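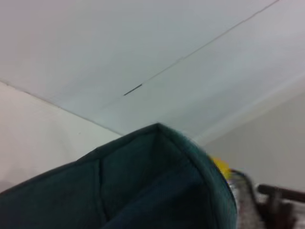
Section 6: Packing the Bag

Before you begin

You have unfolded the Rallel, found the tag that says not to iron it, and wondered who was going to. Now it has to hold lunch. The bag will take nearly anything you put in it, provided you put it in while the bag is standing up. Most of the mail we get concerns people who tried it with the bag lying down.

Clear a patch of table wider than the bag. Put the food you mean to pack on one side of the patch and the food you'd like to pack but know you won't eat on the other. The second pile goes back in the fridge.

NOTE: If your bag arrived folded flat, complete Section 5 (Persuading the Corners) first. A bag with a dent in its base will lean, and a leaning bag feeds its soup to its sandwich.

6.1 Standing the bag up

1. Hold the bag by its two sides, near the top, and set it down on its base.

2. Let go. If it stays up, continue to step 3. If it folds over, reach inside and press the base flat with your knuckles, working out toward the corners.

3. Let both handles fall to the outside. A handle that drops into the bag will be under the yogurt within a minute.

4. Turn the bag so the zipper faces you. Left-handed owners may turn it whichever way they like and have usually stopped reading manuals by now anyway.

CAUTION: Do not stand the bag on a stove, including a stove you are sure is off.

6.2 Opening the zipper

1. Steady the top rim with one hand.

2. With the other, draw the slider along until the opening is as wide as the widest thing you plan to pack. You do not have to open it all the way. A half-open bag keeps its shape better, and its shape is what you paid for.

3. If the slider stops, look for fabric caught in the teeth. Back the slider up a little, ease the fabric out sideways and try again. Pulling harder works exactly once.

NOTE: You may hang a key ring on the zipper pull. Owners do this to have something to grip with gloves on. Do not hang your house keys there. Section 9 has a paragraph on why, and it is the longest paragraph in the manual.

6.3 Choosing a surface

Any flat surface will do if it is dry, steady and bigger than the base of the bag. Tables made of several boards or panels side by side need a second look, as crumbs settle in the joints and come out again on the bottom of whatever you set down next. Wipe along the joint, never across it. Wiping across moves the crumbs to the next joint, where they will be just as happy.

Slatted patio tables are fine for the bag and hopeless for grapes.

If you pack in the same spot every morning, leave a cloth there. We used to sell a cloth for this, the Motard, and withdrew it when it became clear that everyone already owned a cloth.
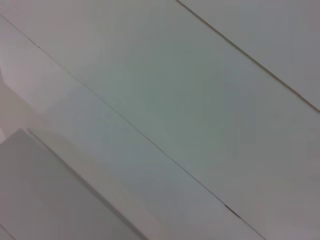
Ilona Pálfi writes that she has packed lunches on the lid of a chest freezer for years, that it is the only surface in her house without mail on it, and that this manual could stand to mention freezers. She adds that the wiping advice is wrong for anything with a rubber edge, where you should go over it with an old toothbrush and then throw the toothbrush out before somebody puts it back in the bathroom.

We have no objection to freezers. Check that you don't need anything out of it first.

6.4 Loading

Pack from the bottom up, heaviest things first. This is how everyone says they do it.

1. Place the cold pack flat on the base. The Oler insert fits without bending. Other makes may need to be put in at a slant, in which case put it against the back wall and build in front of it.

2. Add anything in a hard container. Check the lid by pressing all four corners, then check the one you skipped.

3. Stand bottles upright against a side wall. A bottle in the middle has no one to lean on and will take it out on the crackers.

4. Add sandwiches and other things with opinions about being squashed. Set them on edge if there isn't room to lay them flat.

5. Put bags of chips and anything else in crinkly plastic in last. If a bag is puffed up, do not let the air out of it. The air is the only thing protecting the chips, and you've already paid for it.

6. Tuck napkins down the side. They will migrate.

CAUTION: Bananas travel outside the bag or not at all. We have tested the alternatives, and we replaced the lining.

NOTE: If you pack for more than one person, pack the bags one at a time. Working on 2 bags together saves a minute and sends the olives to the child who cries about olives.

6.5 Checking the load

Before you close the zipper, take hold of both sides of the bag near the top and give it one short lift, straight up, no higher than your thumb. Listen. A soft shuffle is normal. A clunk means a bottle has gone over. A slosh means you should return to 6.4, step 2, and check the corner you skipped the second time too.

Put it down again and see how it sits. The base should be flat on the table all the way across. If the front bulges, something has been packed against the zipper and wants out. Take out the top item and turn it sideways before you try anything more ambitious.
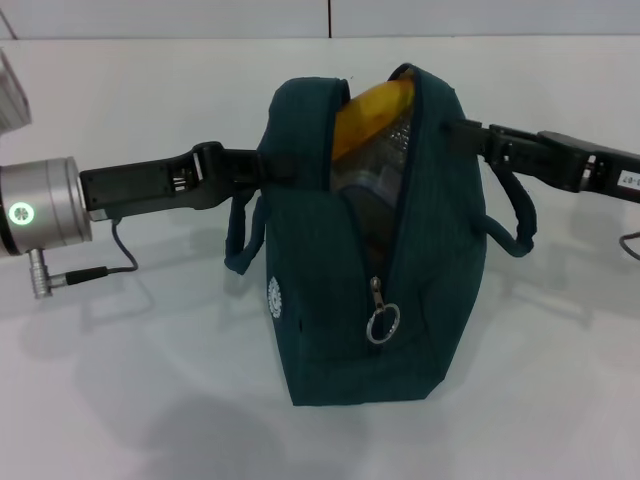
A small bulge is allowed. The fabric has some give in it, and a bag that closes without any resistance at all usually means the main course is still on the counter. What you want to avoid is a bulge that puts the two edges of the zipper so far apart that you have to squeeze them together with one hand while pulling with the other. It can be done. It will be done twice, and on the second occasion the slider will come off.

6.6 Closing

1. Push the top item down with a flat hand, gently.

2. Bring the two edges of the opening together at the rim.

3. Draw the slider closed in one slow movement, keeping a finger behind it to hold wrappers out of the teeth.

4. Bring the handles up and carry the bag by both. Carrying it by one handle tips the load toward the other side, undoing steps 1 through 6 of the previous page but one.

NOTE: If the bag will not close, remove one item and eat it.

6.7 Troubleshooting

The bag falls over when full.
The heavy items are on top. See 6.4. We know you were in a hurry.

The bag falls over when empty.
See Section 5.

The slider moves but the zipper does not close behind it.
Bring the slider all the way back to its starting point and begin again. If the gap returns, the slider is worn. Replacement sliders are part no. 811, sold singly. They are very small and should be ordered before you need one and opened over a bowl.

There is a smell.
Unpack the bag. Look under the cold pack. Whatever is there was lunch on a day when you bought lunch. Wash the lining as described in Section 7 and leave the zipper open overnight.

There is still a smell.
Look in the side pocket.

The bag is missing.
It is at work. The Janjua locator tag is available separately and will confirm this.

Page 29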